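Brimunum workshop – gallery – Potow, two months in

Posted April 6, 2018 by Saranya Alva
Filed under: robots, software, reviews

Hi all! A few people asked me after the last Brostcombe meetup what I thought of Potow, so I'm putting my notes on the gallery page where you can find them again. Potow is the simulator that goes with the Tak two-arm kit. You can buy it with the arms or by itself, and I bought it by itself (the arms are still on my wish list, and my bank account would like them to stay there for a while).

I paid $300 for the single-seat licence. The shop licence is $800, and for that you get the room editor unlocked and somebody to ring when it falls over. Jocelyn Beaulieu has the shop one and let me poke at hers for an afternoon. I love that room editor. You can drag in shelving, carts, cartons, notices on the wall, all the junk a real workshop has, and the arms have to put up with it like they would in your own place.

Getting started took me longer than I'd hoped. The installer wants a graphics driver newer than the one I had, and it doesn't say so – it just sits there with a grey window. Sebastian Toma spotted that in about two seconds, thank you Sebastian! Once I'd updated, it opened fine and has been steady ever since, apart from one crash when I tried to resize a table with an arm bolted to it. Don't do that.

The task I've been working on is the one everybody starts with: small bits in a tray, a crate on the same table, one arm on each side. Pick from the tray, pass or place, crate. It sounds like nothing, and then you spend a whole evening finding out why the elbow wants to go through the crate. The crate has a raised rim, so you have to come in from higher than you'd think, and the path planner likes a low sweeping move that looks lovely and clips the edge. I ended up adding a waypoint by hand. There's a setting called clearance that's supposed to do it for you, and Ileana Buzatu swears by it, but I never got it to behave with both arms running.

Cables are in there too, which made my day. Plenty of cheaper simulators leave them off and then you get the real arm home and wonder why the wrist won't turn as far as you planned. They do slow things down a fair bit, so I switch them off while I'm fiddling and back on for the proper runs.

Things I'd change: the undo only goes back one step (one!), the lighting menu is buried three levels down, and saving a camera view under a new name sometimes overwrites the old one. I've written to Tak about the last one and got a friendly reply, and the fix is meant to come in June. The manual is decent, though the colour plates are tiny if you print it.

Would I buy it again? For learning on, yes, easily. I set up a batch of 500 runs before bed and read the log over breakfast, and I've learnt more from those logs than from any video. If you already own the arms I'd say go for the shop licence and split it with a neighbour, if the terms still let you. Lăcrămioara Bogdan was looking into that for our group, so ask her before you ask me.

Gallery

Tak pair in Potow, tray and crate setup, both grippers open. I've kept the clutter in the room on purpose – I find I plan better moves with a few boxes about. If you want the room file to try your own path on, leave a comment with your version number and I'll send it over.

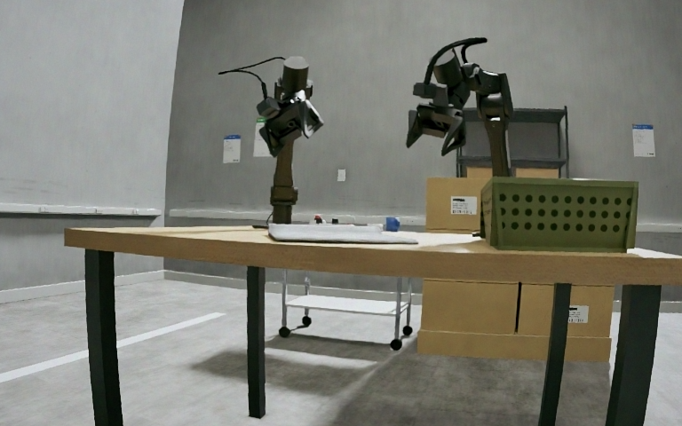
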